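요트 전세 선장 인터뷰 "손님은 바다보다 일정표를 먼저 본다"

Skurnulitz호는 길이 66피트의 모터요트다. 여름에는 섬을 도는 일주일짜리 전세 항해에 나가고, 겨울에는 Broltton 마리나의 안쪽 선석에 묶여 정비를 받는다. 손님은 최대 여섯 명까지 태운다. 올해 마지막 손님이 내린 뒤 이 배의 선장을 조타실에서 만났다. 이름은 싣지 않는 조건이었다. 배에서 가장 많이 불리는 호칭이 '선장님'이니 그것으로 충분하다고 했다.

선장은 올해로 쉰셋이다. 화물선에서 항해사로 일하다가 요트로 옮겼다. 옮긴 이유를 묻자 대답이 짧았다. "집에 자주 가고 싶었습니다. 그런데 요트도 여름에는 집에 못 갑니다. 대신 겨울이 깁니다."

전세 문의는 대개 12월부터 들어온다. 가장 먼저 나오는 질문은 가격이고, 그다음이 일정이다. 선장은 손님이 보내온 일정표를 받으면 항해 거리부터 다시 잰다고 했다.

"하루에 섬 세 곳을 넣어 오시는 분이 많습니다. 지도에서는 가까워 보이지요. 실제로는 닻을 올리고 내리는 데 시간이 들고, 항구에 자리가 나기를 기다리기도 합니다. 저는 하루 한 곳, 많아야 두 곳을 권합니다. 점심은 만에 닻을 내리고 먹고, 저녁에 항구로 들어가는 식입니다."

올여름 이 배가 달린 거리는 모두 531해리였다. 전세가 꽉 찼던 해에 비하면 짧다. 선장은 연료를 아끼려고 줄인 것은 아니라고 설명했다. 손님들이 한곳에 오래 머물기를 원했고, 특히 Jukham만에서는 예정보다 이틀을 더 보낸 팀도 있었다. 물이 얕고 북풍이 막혀 밤에도 배가 덜 흔들리는 곳이다.

"북풍이 세게 부는 주간에는 일정표가 소용없습니다. 그럴 때 어디로 숨을지 미리 정해 두는 게 제 일입니다. 계약서에도 항로는 선장이 결정한다고 적혀 있습니다. 그 조항을 출항 전에 같이 읽습니다. 나중에 읽으면 다투게 됩니다."

다툰 적이 있느냐고 물었다. 선장은 한 번 있었다고 했다. 생일 저녁을 꼭 정해진 섬에서 보내야 한다는 손님이었는데, 파도가 높아 들어가지 못했다. 결국 맞은편 작은 항구에서 케이크를 잘랐다. 손님은 이튿날 아침까지 말이 없다가, 하선할 때 팁을 평소대로 주고 갔다고 한다.

승무원은 선장을 포함해 네 명이다. 기관사 한 명, 요리사 한 명, 갑판과 객실을 함께 맡는 승무원 한 명이 있다. 선장은 사람을 뽑을 때 경력증명서보다 이전 배에서 몇 철을 버텼는지를 본다고 했다. 한 철만 하고 나온 사람에게는 이유를 묻고, 두 철 이상 한 사람에게는 따로 묻지 않는다.

"좁은 데서 몇 달을 같이 지냅니다. 승무원 방은 이층 침대입니다. 요리를 아무리 잘해도 옆 사람 잠을 깨우면 오래 못 갑니다."

음식 이야기가 나오자 말이 길어졌다. 예약이 확정되면 손님에게 취향 조사서를 보낸다. 알레르기, 못 먹는 것, 아침 시간, 마시는 술까지 적게 되어 있다. 빈칸으로 돌아오는 경우가 많아서 다시 전화를 건다. 장은 출항 전날 한꺼번에 보고, 생선과 채소는 기항지에서 산다. 식비와 연료비, 항구 사용료는 전세료와 별도로 선급금에서 나간다.

"선급금을 잘 모르시는 분이 의외로 많습니다. 전세료를 냈는데 왜 또 내느냐고 하십니다. 영수증을 모두 모아 마지막 날 보여 드리고, 남으면 그 자리에서 돌려 드립니다."

통신에 대한 요구도 달라졌다. 예전에는 배에서 전화가 안 터져도 그러려니 하던 손님들이 이제는 객실마다 인터넷이 되는지를 예약 전에 확인한다. 일주일 내내 배에서 화상회의를 한 손님도 있었다. 선장은 섬 뒤편에 닻을 내리면 속도가 떨어질 수 있다는 점을 미리 말해 둔다고 했다.

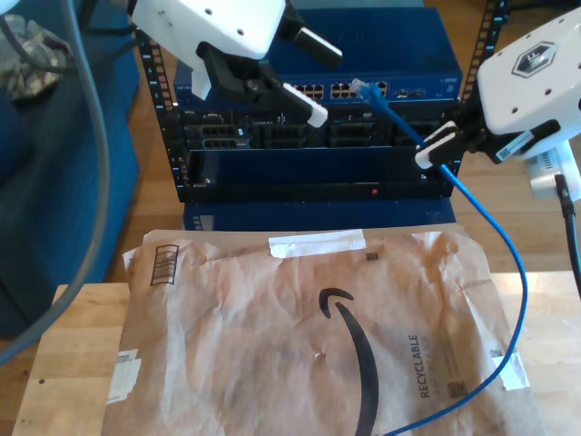
Kongkaew는 요즘 손님에게 인터넷이 물이나 전기와 같은 항목이 되었다면서, 전세 안내문 첫 장에 적지 않으면 문의 전화만 늘어난다고 했다. 그러면서도 속도를 숫자로 약속하는 데에는 반대했다. 정박지마다 사정이 달라서 지키지 못할 약속이 되기 쉽다는 것이다.

선장의 생각도 비슷했다. 안내문에는 '항해 지역에 따라 다름'이라고만 적고, 자세한 것은 전화로 설명한다. 급한 업무가 있는 손님에게는 그날 밤 항구에 대는 일정을 짜 준다. 항구에 대면 사용료가 더 든다는 점도 같이 알린다.

겨울 정비는 벌써 시작됐다. 선체를 들어 올려 바닥을 씻고 도료를 다시 칠하는 작업이 먼저다. 그다음이 엔진과 발전기, 안정 장치 순서다. 올해는 객실 매트리스도 모두 바꾼다. 갑판의 나무는 한 해 더 쓰기로 했다. 선주는 갈고 싶어 했지만 선장이 말렸다고 한다.

"아직 두께가 남아 있습니다. 자꾸 갈아 내면 더 빨리 얇아집니다. 바닷물로 닦고 그냥 두는 게 낫습니다."

정비비는 늘 예산을 넘긴다. 올해 예산은 이미 거의 다 썼는데 발전기는 아직 열어 보지도 못했다. 선장은 발전기를 열면 금액이 또 바뀔 것이라며 견적서를 접어 서랍에 넣었다.

처음 요트를 빌리는 사람에게 해 줄 말이 있는지 물었다. 그는 짐을 부드러운 가방에 싸 오라고 했다. 딱딱한 여행 가방은 넣어 둘 곳이 없어서 객실 바닥을 차지한다. 신발은 배에 오를 때 벗으니 많이 필요하지 않다. 멀미약은 흔들리기 시작한 다음에 먹으면 늦으니 출항 전에 먹는 편이 좋다고 했다.

내년 첫 전세는 봄에 잡혀 있다. 두 가족이 함께 타고, 아이도 있다. 선장은 갑판 난간에 안전망을 둘러 달라는 요청을 받았다며 그물 치수를 적은 종이를 보여 주었다. 뱃머리 쪽은 아직 재지 못했다고 했다.

인터뷰가 끝날 무렵 기관사가 조타실 문을 두드렸다. 부품이 왔는데 규격이 다르다는 얘기였다. 선장은 전화기를 들고 갑판으로 나갔다.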